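Notebook, March, morning

Continuing the comparison of the two door readers. Yesterday I finished mounting the Wetach module on the plate, and today I wanted to have one complete run with both units before the lunch break.

Setup is the same as before: Wetach on port 1, Gallano on port 2, both powered from the bench supply and not from the controller. The controller board is the old Risow one. I know the newer firmware exists, but I do not want to change two things at the same time. Log goes to the shared folder, under "reader compare", file 338.

First problem: the Gallano did not enroll anything. It gave the green light after each touch, but the template list stayed empty. I lost one hour with it. The reason was that the write-protect jumper was still on from the last demo. Please, whoever takes this board next, look at the jumper first. I put a piece of tape there with an arrow.

After this, enrollment went well on both. I used my right index and left thumb, 20 touches of each finger on each reader. Wetach accepted all the touches with the index. With the thumb it refused three, all of them when I came from the side. Gallano refused five, but they are spread and I don't see a pattern yet.

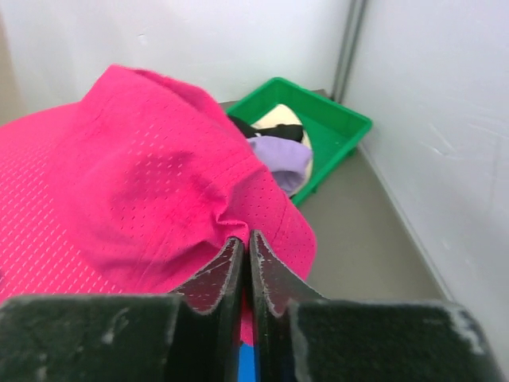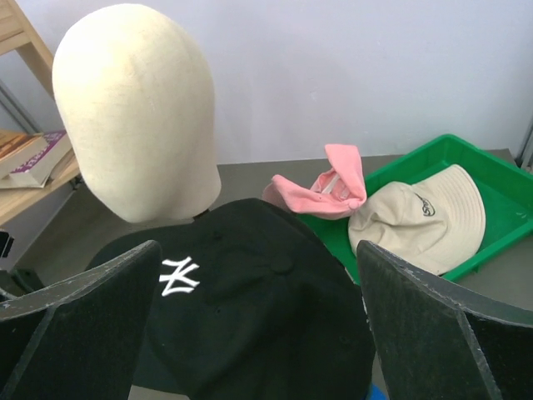
Pink cap in the first one, black cap with the NY logo in the second.

Dry finger test, 11:40. I washed my hands with the strong soap, waited, and repeated. The Wetach is clearly worse in this condition, the image in the viewer becomes pale and the ridges are broken in many places. Raising the gain by one step helps, two steps is too much and the middle turns black. Gallano has automatic gain and I could not find how to switch it off. The manual mentions a register for this but the table in the appendix stops before it.

Timing: I measured from touch to relay click. Wetach is around 200 ms when the template list is short. For Gallano I don't trust my number, because the log writes the time only after the relay closes. To be repeated with the scope.

Then I loaded the list of 50 templates which we received from Sárközi. Wetach took the file without complaint. Gallano wants the other format, so I have to convert – the script in the tools folder makes the header wrong by two bytes, I corrected it in my copy only. I will put it in the common place when I am sure that it does not break the old files.

Afternoon: the cable of the Wetach became loose in the connector when I turned the plate. If you see "sensor not present" in the log after 14:10, it is this and not a fault of the module. I soldered a longer one, with strain relief this time.

Still open:
scope measurement for both readers
ask Gallano for the complete register table
repeat the thumb test with another person, my thumb has a small scar
return the second bench supply to Sárközi

Wetach stays powered over the night with the log running. Please do not unplug it.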